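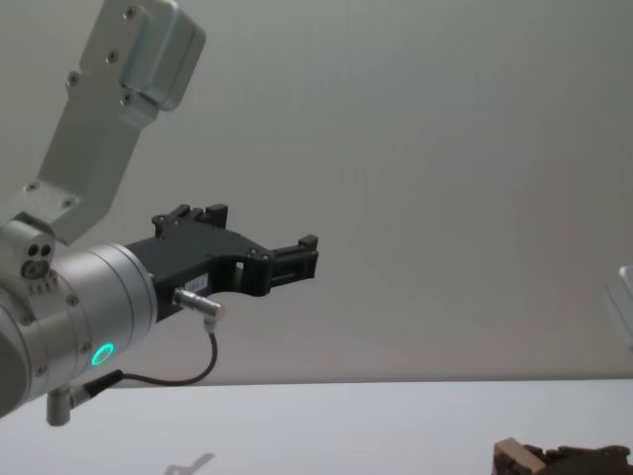
Item 1, table area.

Terville workroom - room and furniture check
Date: November 13, 2021
Checked by: Yaqin Xiong
Second check: Chenxi Hou

1. Table
Top has no chips or raised edges: OK
Legs tight: OK after adjustment
Comment: One leg bolt at the wall end turned by hand. Tightened with the hex key from the Drumeria kit. Check it again next time, it was loose in May too.

2. Surface and glare
Top wiped with mild cleaner only: OK
Glare at working height: needs attention
Comment: The white top is easy to keep clean but it throws light back at you in the afternoon. Yiran Du asked for a matte mat.
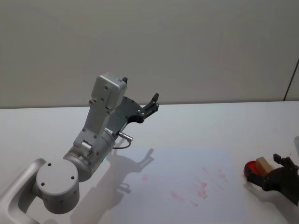

Shiyu Xie would prefer a shade on the window, and that can be ordered without changing anything on the table. Left open until both have been priced.

3. Wall behind table
Paint sound, no flaking: OK
No tape or hooks left up: OK
Comment: Light grey touch-up paint is on the bottom shelf of the supply closet. 2 cans, one of them nearly finished. 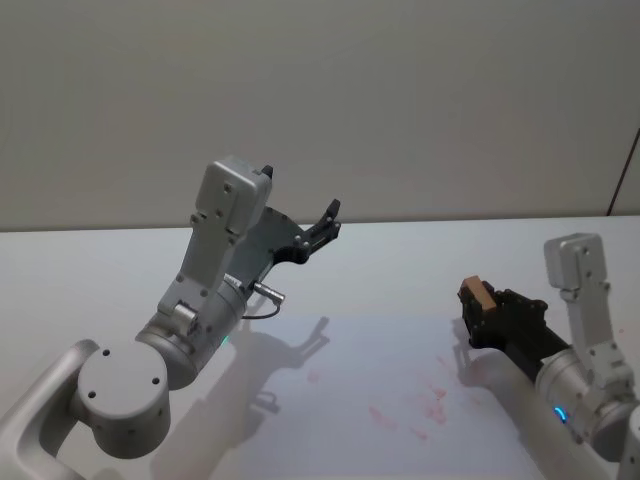

4. Floor and walkway
Walkway clear to the door: OK
Mats flat: not OK
Comment: The mat by the door curls at one corner. Taped down for now - replace it.

5. Outlets and lights
Outlet covers in place: 9 of 9
Ceiling lights working: 7 of 7
Comment: Cover by the sink is cracked but holding. Reported to Shuzhen Wan.

6. Exit and first aid
Door opens fully: OK
Exit sign lit: OK
First aid box sealed: OK

Open items: glare, door mat, outlet cover by sink.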